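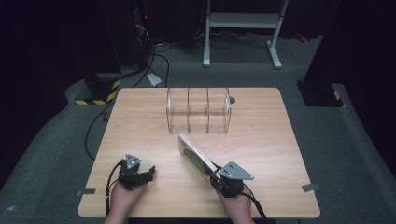
Hide glue notes, December 20, 2018

Back at the bench after a week of paperwork, so here is where the glue business stands, mostly so I don't have to reconstruct it from memory in January like last year.

The cold snap has been murder on the old pot. I had it turned up where it always sits and the glue was still skinning over before I could get a brush into it. I moved the whole setup away from the Tallau side of the shop (that door leaks, we all know that door leaks) and wrapped the outside of the pot in a scrap of wool blanket. Much better! It held at 142 on the kitchen thermometer for the whole morning and I only had to add water once.

The glue itself is the new bag from Plakska. It soaks up more water than the stuff we used to get from Hemen, and my first batch at the usual mix came out like jam. I went to 2 parts water to one part glue by weight, left it overnight in the fridge, and it ran off the brush in a nice thin string. Smells worse than the Hemen, though. Crack a window.

Test joints

I made up 11 rub joints in spruce offcuts, all planed the same afternoon so I couldn't blame the surface. The first few I did the lazy way, cold wood, no warming, and rubbed them until they grabbed. The rest I warmed over the hot plate first. Left them all two days and broke them over the edge of the bench with a mallet.

The warm ones tore wood nearly every time, big ugly splinters, lovely. The cold ones were all over the place. One held like a rock and the one right after it popped clean along the line with shiny glue on both faces, so it had gelled before it ever went together. I kept that pair and wrote COLD on it in pencil. It's on the windowsill if anybody wants to see what a starved-looking joint is when it's really a chilled one.

Minoru Okabe stopped in and said I should try a pinch of urea to stretch the open time. I have my doubts about it on anything that carries string tension, but for the Schwaiger zither it might be just the thing, because the back on that one is wide and I'll never get all the way around it before the first end sets. He uses it on veneer and swears by it. I'll do a few test strips before it goes anywhere near the customer's instrument.

Schwaiger zither

Back is off. Two of the braces came away with it and the third is hanging on at one end. Old glue is brown and crumbly and comes up with a damp rag and patience. There's a repair label inside with 2225 written on it in blue ink, no name, no year. Somebody's job number, I guess. I'm leaving it where it is.

Still to do: clean the lining, fit the loose brace dry, find the small cauls (not in the drawer, I looked), and order more spruce. Also a real thermometer, the kitchen one has to go back to the kitchen.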